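Mitmachen oder lieber nicht: Wir suchen Leute zum Wäschelegen

Aufruf zur Teilnahme, Projekt Mustero, Standort Clirnstead

Vorweg ein Geständnis: Als mir Geum-ok Cho das Vorhaben zum ersten Mal vorgestellt hat, habe ich es für einen Scherz gehalten. Menschen dafür zu bezahlen, dass sie Wäsche zusammenlegen, erschien mir als eine der weniger dringenden Ausgaben. Ich bin inzwischen für die Anwerbung zuständig und immer noch nicht ganz überzeugt. Vielleicht ist das keine schlechte Voraussetzung, um einen ehrlichen Aufruf zu schreiben. Wer hier eine begeisterte Einladung mit Ausrufezeichen erwartet, liest besser woanders weiter.

Worum es geht

Mustero untersucht, wie Erwachsene gewöhnliche Kleidung aus einem Korb nehmen, ausbreiten, falten und ablegen. Keine Hemden mit Stärke, keine Tischdecken für Festtage, sondern das, was in den meisten Haushalten nach dem Trocknen herumliegt: Jogginghosen, T-Shirts, Handtücher, Kapuzenpullover, Unterhemden. Uns interessiert, in welcher Reihenfolge jemand vorgeht, wo er zuerst anfasst und an welcher Stelle er aufgibt und den Rest nur noch irgendwie zusammenschiebt. Letzteres kommt öfter vor, als die Ratgeberliteratur vermuten lässt.

Diese Literatur ist auch der Grund, weshalb es das Projekt überhaupt gibt. Man findet ohne Mühe Dutzende Anleitungen, die eine einzige richtige Falttechnik versprechen, samt Zeitersparnis und aufgeräumtem Gemüt. Belege dafür habe ich bisher nicht gesehen. Liên Lại, die die Auswertung leitet, hat welche gesucht und einen sehr dünnen Ordner angelegt. Ob am Ende unserer eigenen Untersuchung mehr darin steht, kann ich nicht versprechen.

Wen wir suchen

Gesucht werden 100 Teilnehmerinnen und Teilnehmer ab 18 Jahren. Vorkenntnisse sind nicht nötig und eher hinderlich. Wer beruflich mit Textilien zu tun hat, etwa in einer Wäscherei, im Verkauf oder in der Hotellerie, wird in einer eigenen Gruppe geführt, in der nur noch 9 Plätze frei sind.

Sie sollten eine Stunde am Stück stehen können. Wer das nicht kann oder nicht möchte, meldet sich trotzdem, denn wir haben auch Termine im Sitzen, an einem niedrigeren Tisch. Brillen, Linkshändigkeit und schlechte Laune sind kein Ausschlussgrund.

Nicht teilnehmen kann, wer eine frische Verletzung an Händen oder Handgelenken hat oder stark auf Waschmittelrückstände reagiert. Wir waschen zwar ohne Duftstoffe, aber auf die Aufschrift »sensitiv« würde ich mich persönlich nicht verlassen.

Und noch eine Bitte, die aus Erfahrung kommt: Melden Sie sich nicht an, um uns Ihre Methode zu zeigen. Im Probelauf hatten wir mehrere Personen, die eine Stunde lang erklärt und dabei drei Teile gefaltet haben. Das waren freundliche Begegnungen, für die Auswertung waren sie verloren.

Ablauf eines Termins

Ein Termin dauert 90 Minuten, davon sind höchstens 60 mit Wäsche ausgefüllt. Zu Beginn gehen Sie mit Natalina Monti die Einwilligung durch. Das Papier ist lang. Lesen Sie es trotzdem, und fragen Sie nach, wenn etwas unklar bleibt – ich habe beim ersten Lesen auch zweimal nachfragen müssen.

Danach bekommen Sie einen Korb. Sie nehmen die Teile einzeln heraus, legen sie auf dem Tisch zusammen und stapeln sie, wie Sie es zu Hause täten. Es gibt keine Vorgabe, ob Ärmel nach hinten oder nach vorn gehören, und niemand wird Ihnen sagen, ob es gut aussieht. Manche finden das angenehm, andere macht es nervös. Nach der Hälfte ist Pause, Wasser und Tee stehen bereit. Den Kaffee kann ich nicht empfehlen.

Im zweiten Durchgang bekommen Sie dieselben Arten von Kleidung noch einmal, allerdings in anderer Reihenfolge. Wir möchten wissen, ob jemand bei seiner Technik bleibt. Im Probelauf blieb kaum jemand dabei, auch nicht die Leute, die vorher schworen, es immer gleich zu machen.

Alle Termine werden auf Video aufgenommen. Gesichter werden vor der Auswertung unkenntlich gemacht. Wer sich damit unwohl fühlt, sollte absagen, und zwar ohne Begründung und ohne schlechtes Gewissen.

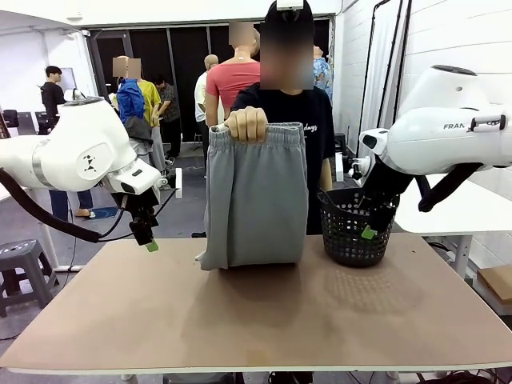

Lesezeit: 5 Minuten

Zur Kleidung im Korb

Eine graue Jogginghose klingt nach dem einfachsten Teil der Welt. Man hebt sie am Bund hoch, lässt die Beine hängen und meint, die Sache sei damit halb erledigt. Dann beginnt das Überlegen: Bein auf Bein oder erst den Gummibund glattziehen? Kordel nach innen stecken oder heraushängen lassen? Ariel Aquino, zuständig für den Wäschebestand, hält die Jogginghose für das aufschlussreichste Stück überhaupt. Ich halte sie für eine Jogginghose, aber ich werte auch nicht aus.

Insgesamt umfasst der Bestand 754 Teile. Alles ist gebraucht gekauft, gewaschen und nummeriert. Eigene Wäsche bringen Sie bitte nicht mit, auch nicht »nur zum Vergleich«.

Was Sie anziehen sollten

Etwas Bequemes mit kurzen oder hochgeschobenen Ärmeln, dazu flache Schuhe. Ringe und Armbänder bleiben am besten daheim, sie verhaken sich gern im Stoff. Eine Kappe dürfen Sie aufbehalten.

Was Sie bekommen

Die Aufwandsentschädigung beträgt 200 Brutto für zwei vollständige Termine, ausgezahlt in Landeswährung per Überweisung. Wer nach dem ersten Termin aufhört, erhält die Hälfte. Fahrtkosten werden innerhalb von Clirnstead nicht erstattet, aus Brevville schon, gegen Vorlage der Fahrkarte. Warum die Grenze genau dort verläuft, habe ich gefragt und keine Antwort erhalten, die ich hier wiederholen möchte.

Sie bekommen außerdem, wenn Sie es wünschen, die Ergebnisse zugeschickt. Rechnen Sie nicht zu bald damit. Eine Faltanleitung wird nicht beiliegen, ein Zertifikat ebenso wenig.

Was wir nicht behaupten

Wir behaupten nicht, dass die Teilnahme Sie ordentlicher macht. Wir behaupten nicht, dass Wäschelegen entspannt. Es mag Menschen geben, die dabei zur Ruhe kommen, ich kenne bisher vor allem solche, die nebenbei fernsehen. Fernsehen ist bei uns übrigens nicht möglich, Musik nach Absprache schon.

Auch über die Bedeutung der Ergebnisse möchte ich mich zurückhalten. Im Antrag steht etwas von einem besseren Verständnis alltäglicher Handgriffe. Das kann stimmen. Es kann ebenso gut sein, dass wir am Ende wissen, wie 100 Leute Handtücher falten, und dass jeder es etwas anders macht.

Häufige Rückfragen

Ich lege meine Wäsche nie zusammen. Kann ich trotzdem kommen?
Ja, gern sogar. Solche Leute fehlen uns, vermutlich weil sie Aufrufe wie diesen überspringen.

Darf ich mit meiner Partnerin oder meinem Partner kommen?
Sie können sich beide anmelden, bekommen aber getrennte Termine. Gemeinsames Falten hatten wir erwogen und nach zwei Proben wieder gestrichen.

Muss ich schnell sein?
Nein. Die Zeit wird festgehalten, eine Rangliste gibt es nicht. Nicht gefaltete Teile bleiben im Korb, das kostet Sie nichts.

Kann ich zwischendurch abbrechen?
Jederzeit. Ihre Aufnahmen werden auf Wunsch gelöscht, solange die Auswertung noch nicht begonnen hat. Danach geht es laut Einwilligung nicht mehr. Lesen Sie diese Stelle bitte besonders gründlich.

Anmeldung

Die Termine liegen im April, jeweils um 9.00 Uhr, 13.00 Uhr und 16.30 Uhr. Der frühe Termin ist erfahrungsgemäß am leichtesten zu bekommen. Die Anmeldung läuft über das Formular auf der Projektseite oder über den Aushang im Haus Sung, Erdgeschoss, neben der Treppe. Geben Sie bitte an, ob Sie stehen oder sitzen möchten, mit welcher Hand Sie schreiben und ob Sie beruflich mit Textilien arbeiten. Mehr müssen wir zunächst nicht wissen. Lange Anschreiben lese ich zwar, sie verbessern aber niemandes Aussichten.

Eine Zusage oder Absage bekommen Sie in jedem Fall schriftlich. Wer ohne Nachricht nicht erscheint, wird nicht noch einmal eingeladen, der Platz geht dann an die Warteliste.

Fragen zum Ablauf und zur Einwilligung beantwortet Natalina Monti, Fragen zur Auszahlung bitte an Geum-ok Cho. Einwände gegen das Ganze nehme ich selbst entgegen.

Shayne Harawira
Anwerbung und Termine, Mustero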